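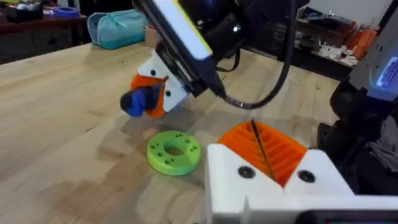
Butcher-block top, pale wood, a few marks and stains

Nalside Worktop Oil, clear

Food safe once cured. For butcher block, chopping boards, kitchen tops, old desks you've grown fond of. Not for floors - see Fliston floor oil for that.

Tin size: 1750 ml
Covers: 20 square metres, one coat, sanded wood. Thirsty old wood drinks more
Coats: 2 on a top in use, one more round the sink
Code: NW-73
Finish: matt, goes very slightly warmer on pale timber
Smell: yes, for a day. Open a window

How to use
Sand first, go with the grain, hoover up the dust. Stir the tin, don't shake. Thin coat with a lint-free cloth, leave a quarter of an hour, wipe off everything thats still sitting on top. Overnight, then again. Keep pans and wet cups off it for a week if you can.

Dark rings and old stains won't vanish under oil, they get darker if anything. Sand them out or live with them. Black marks near taps need oxalic acid, we don't stock it at the moment.

Rags: lay flat outside to dry or soak in water before binning. Never scrunched up in a bucket, they can catch fire on there own.

Delivery
Goes out from Isivcombe, orders in by 2 pm leave same day. No deliveries to islands in July, sorry, courier thing. Collection fine, ring first.

Also fits the Torres refill pump (sold seperately). Trade prices - ask for Yutong Luo.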